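The Junk Drawer Test

I have a drawer in my kitchen that has beaten every system I've tried on it. Tape, batteries, a comb, birthday candles, a bag of screws from a bookshelf I no longer own. I sort it out in January and by June it's back the way it was. So when people ask me whether robots can do chores yet, I think about the drawer. Forget folding a fitted sheet. Could a machine reach in, pick up one thing it has never seen before, and put it somewhere sensible?

My answer this year is that it's getting close, and I'm more excited about that than I have been about any gadget in a long time.

I should say where I'm coming from. I spent 19 years on shop floors, the last 8 of them at a parts warehouse in Windthorpe, where most of my working day came down to moving objects out of one box and into another. We had automation! We had conveyors and scanners, and a palletizer that could stack cartons all night without a complaint. What we didn't have was anything that could put its hand in a bin. Every time a carton had to be opened and the loose stuff inside had to be picked, the line stopped being a line and became a row of people standing at tables.

That was the wall, and it stood there for decades. A robot arm in a car plant could hit the same spot on a door panel thousands of times in a row, as long as the door was exactly where the program said it would be. Move the door by the width of your thumb and you had a very expensive problem. Homes are made of doors that moved by the width of your thumb. So are warehouses, repair shops and the back rooms of grocery stores.

The big change is in how the machines decide where to grab. The old way was to measure the part, draw it, and write down the grip. You did that for every part, and then did it again when the supplier changed the packaging. The newer way is closer to practice. The robot tries a great many grasps on a great many ordinary things, keeps track of what held and what slipped, and slowly gets a feel for it. A cup, a toy brick, a brush: none of them is hard for a person, and every one of them asks for something different from a gripper. 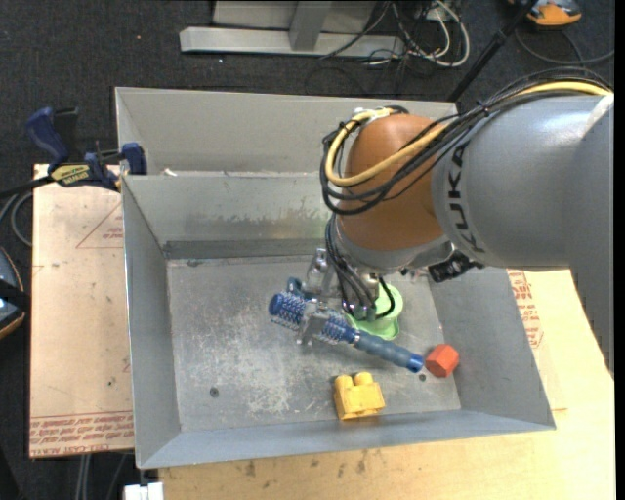 Take a round hairbrush. You and I pick one up without a thought, usually by the handle, half asleep, at seven in the morning. To a machine it's a nasty little object. One end is a smooth stick, the other is a cylinder covered in bristles, and the weight isn't where you'd guess. The bristles give when you squeeze them. It can roll. Grab it wrong and it swings around on you, and then you're holding it at an angle you didn't plan for. If you'd handed me that job as a programming task back in Windthorpe I would have asked to be moved to receiving.

I get a little impatient with the videos of humanoid robots doing backflips for this reason. They're fun, and I watch them too. But a backflip happens in open air, where there is nothing to bump into. Getting a brush out of a metal bin means working next to walls and other objects, with the fingers close to a hard floor. Come down a bit too far and you've hit the bottom. Stay a bit too high and you've closed on nothing. The unglamorous version is the one that will empty a dishwasher someday.

A company called Stinero ran a trial on a returns line near me this spring, and a former coworker got me in to watch for an afternoon. Returns are the junk drawer of retail. Things come back in the wrong box or in no box, sometimes with a sock in there that belongs to the customer. They had 2 arms working side by side and in an hour they cleared around 90 items between them. A good person on that table would run circles around them, and the staff were happy to tell me so. Still, I stood there grinning like a kid. Nobody had told those arms what a garlic press was.

They failed too, and I found the failures almost as interesting. One arm went after a clear plastic clamshell again and again and kept coming up with air. A belt got picked up by the buckle and trailed out behind like a tail, and then the buckle let go. Thin and flat things lying against the bottom were miserable for it. So were bags. If your household chores consist mainly of credit cards lying flat on a tile floor, I'd hold off on buying anything.

There's a fair objection that a bin on a table is a long way from a house. I agree. A house has stairs, a dog, a toddler and a rug with a curled corner. A house also has nobody paid to press the reset button. The arms I saw were bolted down, and they were far too big and heavy to have near a crib. Price is another matter, and I won't pretend to know where that ends up. Sekier and Tkachuk, the two smaller outfits I follow, are both working on lighter arms for kitchens and laundry rooms, and both are careful about giving dates. I like them better for it.

But I would push back on the idea that the bin doesn't count. Most of what we call chores is picking things up and putting them down. Clearing the table, loading the washer, getting the toys off the floor, putting away groceries. Take out the picking up and there's not much left except wiping. A machine that can handle mixed objects in a bin has the hard middle of the job, and the rest is wheels, mapping and a lot of patient safety work. That last part will be slow, and it should be.

There is also the question of who did this work before, and I take it personally. My wrists still ache on cold mornings from those tables. I want the people who stand at them now to get first say in how the arms come in, and a share of what they save. I also want fewer sore wrists. I don't see why we can't ask for both.

So, can robots do chores yet? Some of them, slowly, in a place set up for it, with a person nearby. A few years ago I'd have said no and changed the subject. My own drawer is open next to me as I write this, and the comb is tangled in the tape again. I'd give an arm decent odds on the batteries.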